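Head Camera Trials at Detunano – Gallery

Posted June 26, 2026, by Bronwyn Merrick

Welcome to the gallery page for our head camera comparison, which has been sitting half finished in my drafts folder for longer than I'd like to admit. Several of you wrote in after the last newsletter asking what the footage looks like and how we are choosing between the two cameras, so I'm putting a couple of stills up here, along with more explanation than a gallery page really needs. Bear with me, I do love this project!

We are a small group at Detunano, and most of our work so far has been with grippers. We started on the Lammers two-finger model and moved over to the Brolar, which has softer pads and is much kinder to thin things like paper and cloth. Both of them can pick up a sheet if you give them a good edge to work with. Neither one does well with a job that takes two hands, where one hand has to hold something still while the other does the work, and that is the sort of job we would most like a pair of arms to manage someday. So before we spend any more money on fingers, we decided to look hard at the eyes.

Jinfeng Tian set up the comparison. The two candidates are the Drudlow wide camera, with a field of view of 128 degrees, and an older one we already had in the cupboard at 90. The idea is to look down at the hands from head height, the same as a person would, and to see which camera gives us more we can use. We kept the tasks to ordinary things done at floor level or at a table, such as folding, sorting, gluing paper and putting lids back on jars. In June we put together 1,546 short clips, and Jinfeng has gone through far more of them than I have (thank you, Jinfeng, and sorry about your weekends).

A few things we look for, in case you are doing something similar at home or in your own lab. Both hands should stay in view for the whole task, including when the person leans forward. Edges matter a great deal to us – white paper on a pale floor is a good test, and so is one sheet lying partly on top of another, where the arm would have to know which one it is about to move. We also like small parts that can get put down and forgotten, like caps and lids, and we like a background with some pattern in it, as a plain wall makes every camera look clever.

My own feeling at the moment is that the wide camera wins for anything on the floor and the narrow one is a little nicer at the table, where the hands are closer and fine detail counts for more. Jinfeng doesn't agree with me about the table. We have promised each other to watch another 200 clips before we argue about it again, and I will report back whichever way it goes.

If you have used either camera with the Brolar gripper, please do write to us. I would especially like to hear how you fixed the mount, as ours works itself loose and we have been through every kind of tape in the building.

And now the gluing task, with paper on floor tiles:

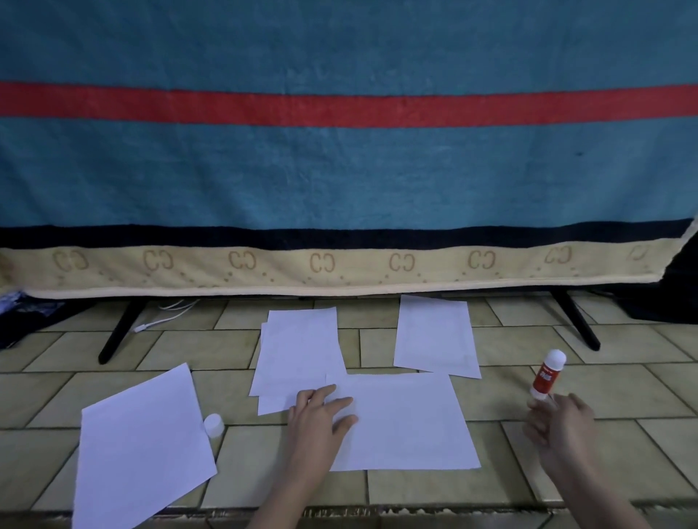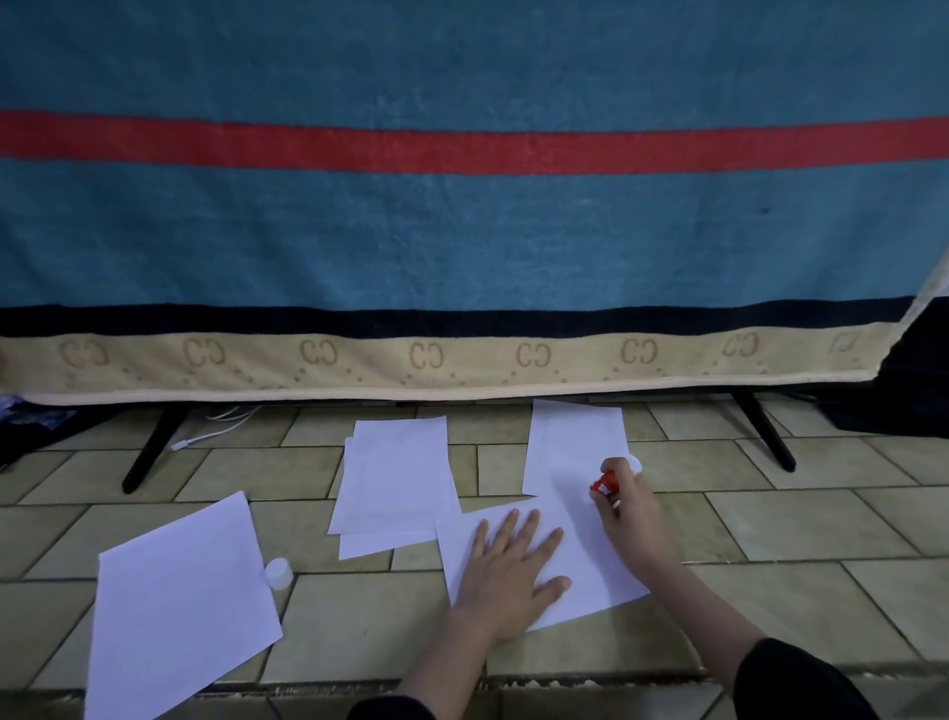 Gluing task, two moments: left hand flat on the sheet, glue stick in the right. In the second picture the tip is down on the paper.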